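The Case for Washing Dishes by Hand

Posted Mar 1, 2025

When I moved into the apartment on Pelletier Street, the kitchen had a dishwasher with a strip of masking tape across the door. The landlord said a repair was scheduled for April. April came and the tape stayed. By the time a technician from Dredlow did show up, I had been washing everything in the sink for months, and I told him he could fix the machine if he liked, but I was not in a hurry. He fixed it. I have used it 2 times.

I want to make an argument for the sink, and I want to keep it modest. I am not going to claim that washing by hand saves water. The people who measure these things mostly say that a full, modern machine uses less than a person running the tap, and I have no reason to doubt them. If you have five children, or bad hands, or a job that leaves you on your feet all day, run the machine and think no more of it.

My argument is about what happens to a household when a chore is put off until there is enough of it.

A dishwasher works best full. So you wait. The breakfast bowls go in and sit there until supper, and maybe until supper the next day. Meanwhile the one good knife is in there too, and the pan you need, and the measuring cup. You either fish them out and wash them by hand anyway or you buy a second set. Most people buy the second set. My sister's family has so many mugs that a shelf had to be put up in the hallway to hold them. They own that many mugs because it takes that many to fill the rack.

Then comes the unloading, which every household I know treats as a separate job and argues over. A clean load can stay in the machine for a full day while dirty plates pile up on the counter above it. The machine did its part. The people are stuck at the point where one of them has to bend down and put away forty things at once.

Washing by hand keeps the job small. Two plates, two forks, a pot. It takes less time than finding the detergent. I own fewer dishes than I did before, and the ones I own are ones I like, since I handle each of them every day. I know which bowl has the hairline crack. I know the lid that holds water in its rim and has to be tipped.

There is also the matter of money, though I don't lean on it. The replacement my neighbor looked at from Cernel was priced at $1466 before installation. The cheaper one was $822. Either would buy a lot of dish soap. To be fair to her, she has a big family and cooks for all of it, and she bought the cheaper one and is happy with it.
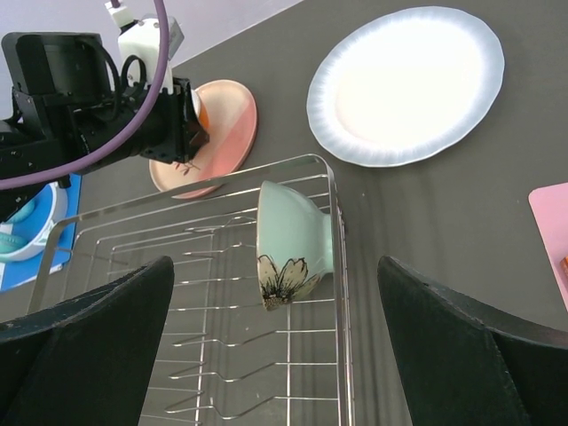

What you need is short. A brush with a handle long enough to keep your knuckles out of the glass. A rack that doesn't rust. Two towels, so that one can be dry. I let most things drain and only dry the knives and the cast iron. I have read that you should rinse in very hot water so that everything dries faster, and this is true, but lukewarm is fine if you are not waiting for the plate.

The part I did not expect to care about is the company. When I had people over in my old place, the dishes went into the machine and everyone went to sit down and look at their phones. At the sink, somebody washes and somebody picks up a towel. It gives two people something to do with their hands while they talk, and it has a natural end. I have had better conversations in those 30 minutes than at the table before them. A shy guest would much sooner dry plates than be told to relax.

I know how this can sound. There is a kind of writing that takes any dull job and tells you it is good for the soul, and the writer usually doesn't have to do much of it. Some nights I am tired and I leave the pot to soak until morning, and in the morning I resent it. I don't find peace in the suds. It is a chore, and I would like it to be a short one, done daily, in a kitchen with fewer things in it.

The machine is still there under the counter. I keep the baking sheets in it.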